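### 4.2 Low-speed collisions with residential boundary walls 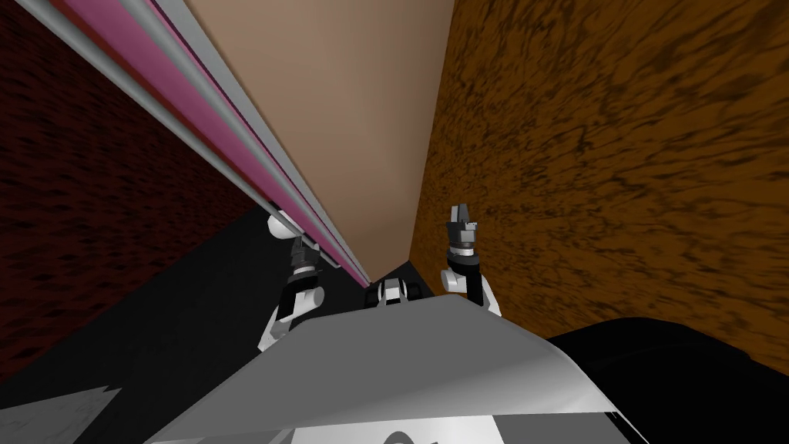 **Figure 8.** Simulated scene with a dark red, brick-like wall (left), a beige panel edged by a rail assembly, and a surface with a wood-grain texture (right).

Council repair claims for the Plumotby area were matched against tow records held by Nasrallah, giving 1,027 incidents in which a vehicle left the road and struck a fence, wall or carport. Heavy vehicles were involved in almost 13 per cent of these. Most occurred on the outside of a bend, usually within sight of a driveway, and few led to an ambulance being called.

Repair costs were available only where the owner had lodged a claim. Claims under $2,000 were excluded, as Lodik changed its excess in April and smaller amounts could not be compared across the period. Chamoun's earlier coding of kerb type was kept unchanged. Sites in Wullance were coded separately, as many streets there have no kerb or footpath.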